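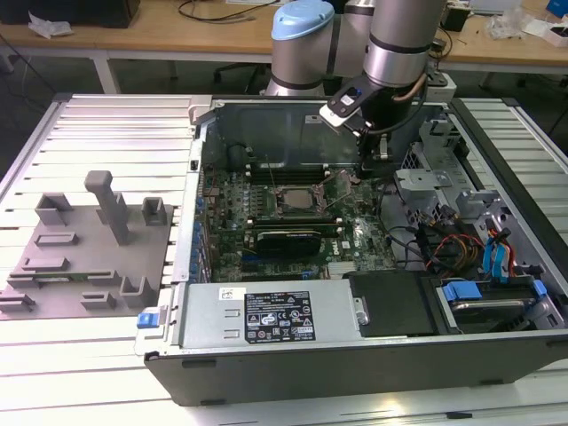 I'd had the Triltell on trial for 2 weeks before I caught myself saying good morning to it.

You have to understand what my job was like before. I take apart old office computers at Varley, out past the rail yard, and I'd been doing it so long I could find a memory clip with my eyes shut. Then the boss signed up for a trial of this arm, lease price 600 a month if we kept it, and guess who got to write the review? Me! I can barely write a birthday card.

The sales rep from Narkadard set it up in January, drank all our coffee and left me a binder. "It learns the job from you," she said at the door. Nice line, I thought. I wrote it down under Pros.

The first week it was slow as a cat in a bathtub. It would reach over a tower, stop above the memory, and think. I'd stand there with my arms folded (I wanted it to fail, I'll admit that) and it would just hang there, thinking. I wrote that down too, under Cons.

Then one evening I stayed late with 6 machines left, and I noticed where it was stopping. I have this habit. Before I pull the first stick of memory I hold my hand over it a second, like you would over a sleeping dog. My dad did it with carburetors. I never put it in any program and it sure wasn't in the binder.

I held my hand out over the next tower. Stopped. Pulled the stick. The arm did the next one after me, and it waited exactly as long as I had.

So I called the Kumarasinghe help line, which handles the support, and I was on hold for around 20 minutes listening to flute music. The guy was very polite. He said he could take the pause out with an update, it would speed things up quite a bit, did I want that?

I looked over at the bench. It had its fingers over somebody's old Dell, not moving.

"No, leave it," I said. "Does it do anything else it picked up from me?"

I heard him typing for a while.

"Do you hum?" he asked.

I gave it four stars. The binder is terrible.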